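Hauswirtschaft / Objektpflege – Modul 4: Sanitär- und Teeküchenbereiche
Mitschrift zum Handout, Stand 27.09.2019
Klausurrelevant: Abschnitte 2, 3 und 5

1. Einstieg, Wiederholung

Letztes Mal: Unterhaltsreinigung vs. Grundreinigung. Bitte nochmal nachlesen, kam in der Februar-Klausur dran und lief schlecht.
Objekt für heute: Haus Urnham, Umbau durch Büro Urquijo. Gerundete Wände, weiße Einbauten, Böden in Terrazzo-Optik. Sieht gut aus, macht Arbeit. Gesamtfläche laut Raumbuch 3.623 m², davon Nassbereiche und Teeküchen rund 90 m².

2. Reihenfolge im Raum

Grundregel wie immer: von oben nach unten, von hinten nach vorne, von sauber nach schmutzig.
- Lüften, Müll raus
- Schrankfronten, Griffbereiche
- Ablagen, Becken, Armatur
- Sockelleisten
- Boden zuletzt, Richtung Tür

Häufiger Fehler: Sockelleiste erst nach dem Boden. Dann liegt der Staub wieder auf der nassen Fläche, alles doppelt.

3. Becken und Armatur

Chrom: nur saure Reiniger in der richtigen Verdünnung, Einwirkzeit einhalten, gründlich nachspülen, trocken nachpolieren. Keine Scheuermilch, kein Pad mit Korn. Armaturenfuß nicht vergessen, hinten sitzt der Kalk.
Glänzende weiße Ablagen: Microfaser, wenig Wasser. Streifen sieht man im Gegenlicht, also einmal in die Hocke gehen und flach drüberschauen.
Seifenschale: anheben, darunter wischen, Schale selbst ausspülen. Seifenreste lösen sich mit warmem Wasser, Chemie unnötig. Danach wieder an denselben Platz – Nutzer merken sowas sofort.

Tuchfarben bei uns im Kurs (System Roltell):
rot = WC, Urinal
gelb = Becken, Armatur, Ablage
blau = Möbel, Türen
grün = Küche

4. Gerundete Wände und Sockel

Glatte weiße Fläche verzeiht nichts. Wischbahnen senkrecht, überlappend, nicht kreisen. Flecken zuerst punktuell, danach die ganze Bahn, sonst bleibt ein Hof.
Schwarze Sockelleiste: Staub und Kalkspritzer deutlich sichtbar. Mit der Hand, gefaltetes Tuch, der Rundung folgen. Breiter Klapphalter (46 cm) liegt an der Kurve nicht an, also schmalen nehmen. Kritische Stelle ist immer der Übergang, wo die Leiste hinter dem Einbau verschwindet.
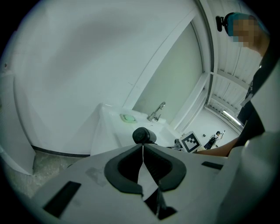 5. Boden

Gesprenkelte Böden verstecken Schmutz, deshalb nicht nach Augenmaß entscheiden sondern nach Plan. Zweistufig: nass vorlegen, kurz wirken lassen, aufnehmen. Am Fuß von Schrankseiten kein stehendes Wasser, Kanten quellen.
Terrazzo ist oft kalkgebunden -> keine Säure! Erst Belag klären, dann Mittel wählen. Wer unsicher ist, fragt nach. Achtung beim Entkalken der Armatur: Tropfen auf dem Boden sofort aufnehmen.

6. Aufgabe bis nächste Woche

Arbeitsablauf für eine Teeküche schriftlich, max. eine Seite, mit Tuchfarben und Mitteln. Zum Bestehen 70 Prozent der Punkte. Abgabe im Ordner Gaston, Raumnummer aufs Blatt schreiben. Übungswagen bitte aufgefült zurückstellen.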